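Pratberg opens its clothes-hanging trial to small shops

I've been waiting for this one since August, so forgive me if I gabble a bit. Pratberg, the little firm out at Cedunholm that used to do nothing but spare parts for label printers, has finally put a price on its two-armed hanging bench. You can't buy it yet, mind. What you can do is hire it for 90 pounds a week, delivered and set up, and send it back if it drives you up the wall.

The idea is simple enough to explain to my mum (I tried, she got it straight away). You've got a heap of tops. You've got a heap of hangers. One arm holds the top by its neck end, the other sees to the hanger, and between them they try to get the one inside the other and up on the rail. Anyone who has done a Monday morning in a charity shop back room knows how dull that job is, and I did it for two years, so I'm hardly neutral!

Orhun Kozan, who runs the hire side, showed me round the bench and answered far more questions than he'd planned to. He told me the first batch is 30 benches and that 152 shops have put their names down, so there's going to be a queue. Places go to shops that hang their own stock on site, with the smaller ones picked first. Big warehouses will have to wait for the next lot.

The bench works with ordinary wire hangers, which pleased me no end, as the last system I looked at (Hulberg's, in case you were wondering) wanted you to buy its own chunky plastic ones. Wire is a swine to work with, though. It bends and it snags, and it slides out of a neckline the second you look away. Kozan didn't pretend otherwise. T-shirts and simple tops are on the approved list for now. Anything with buttons, straps or a hood is off it, and so are trousers, full stop.
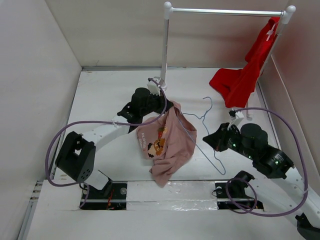 Can one person look after the bench and still serve customers?

Pratberg says the bench can be left to get on with a batch, but someone should be within earshot, as it stops and beeps when it loses its grip on something. In a shop with one person on the till that's workable on a quiet afternoon and a nuisance on a Saturday.

Back to the money, then. The weekly fee covers the arms, the cameras on their wrists, the rail and a phone line to a real person in office hours. It doesn't cover hangers, and it doesn't cover the table it all stands on, which has to be sturdy and level. There's a deposit of 51 pounds too, which struck me as a strangely exact sum, and Kozan just laughed and said it was what the courier charges them for the trip home.

Speed is the bit I couldn't get a straight answer on. I asked three different ways. Kozan says they'd sooner publish figures from real shops once the trial has run a while, and I can see the sense in that, but I'd want a number before I signed anything. My guess is that a quick pair of hands will beat it easily over ten minutes and that the bench only starts to look good over a long, boring afternoon.

Güler, the secondhand chain with the green awnings, has already said it'll take one for its Cedunholm branch, and I've been promised a look once the staff have had time to get used to it. I'll be asking them about the beeping.

If you want to join the list, you need to ring Pratberg or drop in at the workshop, as there's no form on the website yet. Have a rough idea of how many tops you hang in a week and what sort of hangers you use, and measure the space you'd be putting it in. They'll ask for all of it, and they'll want to know how wide your back door is as well.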